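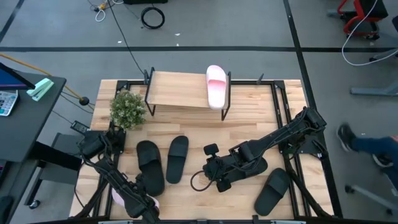 December
By Esben Bach

4. Putting away the slides

This section covers the small Greledov shelf, used for pairs of slide sandals. Assembly of the shelf is in section 3.

4.1 Placing the shelf

1. Set the shelf on a flat wooden surface, toward the back. All four legs must touch.
2. Press down on each end in turn. If the shelf rocks, loosen the frame screws, press again and retighten.
3. Leave room beside it for any potted plant. Leaves should not hang over the shelf.

Note: The shelf top is 38 cm long. Measure large sizes before starting.

4.2 Loading

1. Sort the slides by color, then match left and right.
2. Brush grit from the soles. Wipe with a damp cloth and let dry.
3. Place the first slide at the right end, toe toward the back.
4. Place its mate next to it, straps level.
5. Store remaining pairs on the floor or on a second shelf.

Caution: Do not stack slides. Soft straps take a set under weight and may not recover.

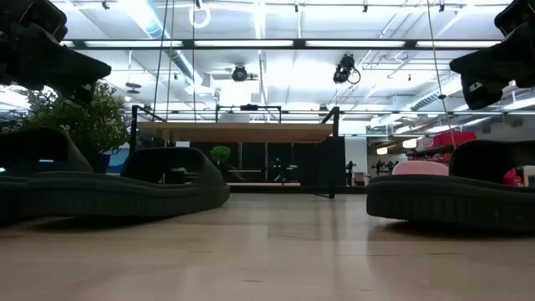
Can the shelf stand directly on a wood floor?
Felt pads must be fitted under all four legs first. The thin legs will mark most finishes, and grit caught under a leg will scratch even a hard lacquer.

4.3 Care of the wood

1. Lift the shelf to move it — never drag.
2. Sweep along the boards, in the direction of the grain.
3. Wipe with a wrung-out cloth. Dry at once, paying attention to the seams.

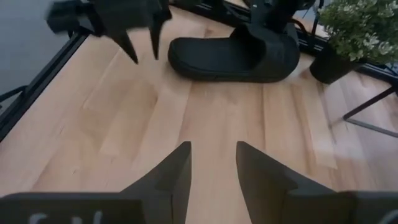
4. Apply Testenwood oil thinly with a lint-free rag. Wait 13 minutes and buff off the excess.
5. Keep slides off the oiled surface overnight — rubber soles can leave a print in fresh oil.

Caution: Lay used oil rags flat outdoors to dry before disposal. Crumpled rags can ignite.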